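Rotau is a two-arm handling cell used at the Wevcombe produce packing plant operated by Hisex. It moves single pieces of fruit between dishes and trays, a task formerly done entirely by hand. The tasks are rehearsed in simulation before any change is made on the packing floor.

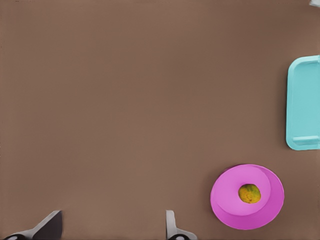
Hisex approved the project in October 2022, when the plant had 161 employees, 15 of them assigned to hand placement. Under an agreement with the staff council, no position on the line could be removed during the first year. Workers from hand placement were offered training as cell operators, with pay held at the existing grade or above.

The operator's job differs from the one it replaced. Operators review simulated runs, mark failed grasps and decide when a task is ready for the floor. Lifting and repeated wrist movement are reduced, while time spent at a screen is longer.
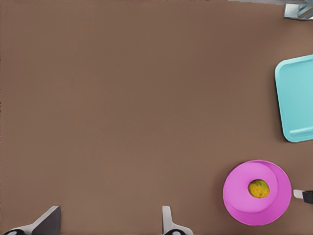 Sheyla Tello, a former line lead, was named head of cell operations on 23 March 2023. Her department introduced a rule that any operator may stop the cell without giving a reason. It also moved rest breaks from fixed times to the end of each review batch, a change that some night-shift workers opposed.

An internal review, known as the Lozano report, recorded 127 training sessions in the first period of use. It found fewer complaints of hand strain but noted that new employees had less chance to learn fruit grading from experienced coworkers. 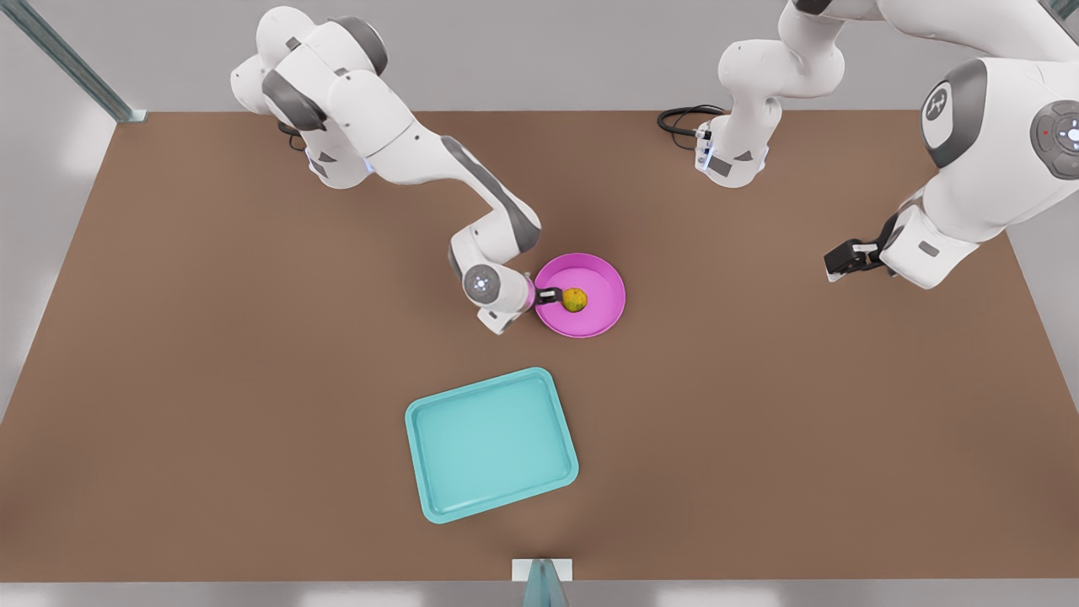 Grading by eye remains a manual task at Wevcombe. The report recommended that each operator spend one shift per week at the grading tables, and Hisex adopted the measure for all operators except those on night duty.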